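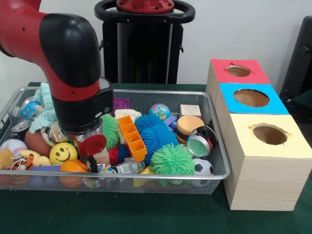
A toy basket is an open container in which a household, classroom or waiting room keeps its small playthings together, usually without any further sorting. It goes by many other names, among them toy bin, toy tub, catch-all and, in some families, simply "the basket." What sets it apart from a toy chest is that it has no lid and is small enough for a grown-up to carry from room to room. Wicker and canvas are the old favorites, but wire mesh has won a great many friends over the years, partly for the way it lets dust and crumbs fall through. Whatever the material, the contents tend toward a cheerful muddle, so that a baseball may spend its days against a stuffed tiger, with a little globe ball and a spiky blue one not far away.

History

Nurseries have always had somewhere to throw things at the end of the day, and the toy basket most likely began as a laundry or market basket that was never given back. In Purnley, where basket weaving was once a common winter job, older residents still speak of the "Tuesday basket," which was brought down from the attic once a week and put away again at supper. The local writer Vicente Valdebenito gathered 107 recollections of such baskets for his booklet on Purnley family life, and his readers will remember how fondly people spoke of the smell of the thing, a mixture of willow, crayon and old biscuit.

Wire baskets came into homes by way of shops and kitchens. The Bekdale pattern, a plain rectangle with a heavy rim, was sold for vegetables before parents took it over, and it is still the shape many people picture when the words "toy basket" are spoken.

Usual contents

Balls are nearly always the largest family in the basket. They roll away, they get gathered up, and they are easy to drop in on top of whatever is there already. Soft foam stress balls, rubber puffer balls with their floppy spikes, tennis balls and small printed balls all turn up regularly. Building blocks and plush animals make up much of the rest, with scraps of knitting or cloth that may once have been a doll's blanket.

Then there is what Yến Thái, a preschool teacher and the author of a much-loved guide to playroom housekeeping, calls "the lodgers." These are the things that were never toys in the first place: a jar lid, a wooden spoon, a sock. Thái advises looking through the lodgers every so often, keeping the harmless ones a child has grown attached to and quietly moving the others along.

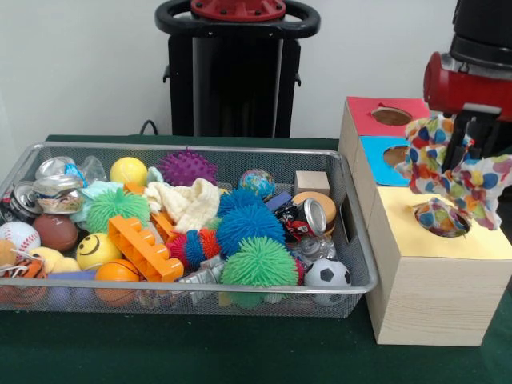
Baskets are often kept next to a second, more particular toy, and the two get used together in ways the makers probably never had in mind. Stacking rings and pull-along carts are common neighbors, and so is the wooden shape sorter, a dear old standby with openings for blocks to be posted through. Children are not at all strict about what goes into the openings. A polka-dot cloth hanging down into the round hole of the big bottom block is every bit as satisfying as the proper piece, and cloth has the added charm that it can be pulled out again by the corner. Empty soda cans and crumpled plastic bottles, lodgers of the most ordinary kind, are often found in the basket nearby. Cans are best taken out when small children are playing, as crushed metal can have sharp edges.

Packing and tidying

There are two broad schools of thought on filling a basket. In the Mai method, named for the month in which its followers do their yearly clear-out, heavy pieces go on the bottom and soft ones on top, and anything that stands above the rim has to find another home. The Sanen method is looser and asks only that the basket can be lifted without something falling off. Most families drift from the first to the second within a few weeks, and seem none the worse for it.
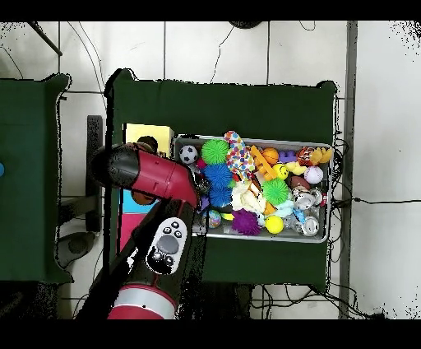 Looking down into a basket or tray from above is a good way to judge how full it has become. If the bottom can be seen in several places, a child will generally find what he or she is after by eye; if it can't, the search is done by hand, and half the toys end up on the rug. Bright, simple things hold their own best in a crowd. A yellow rubber duck in a corner or a smiley-face ball among its neighbors will catch the eye long before a brown toy does, even when there is hardly a gap left between one thing and the next. Thái suggests a limit of up to 13 toys for a toddler's basket, with the remainder resting in a closet until their turn comes around.

Care

Wire baskets can be wiped with a damp cloth and dried well along the rim. Rubber and foam balls do nicely in lukewarm water with a drop of dish soap, while plush toys should be washed according to their labels and left to dry all the way through before they go back in. Wooden blocks prefer a quick wipe and should never be left to soak.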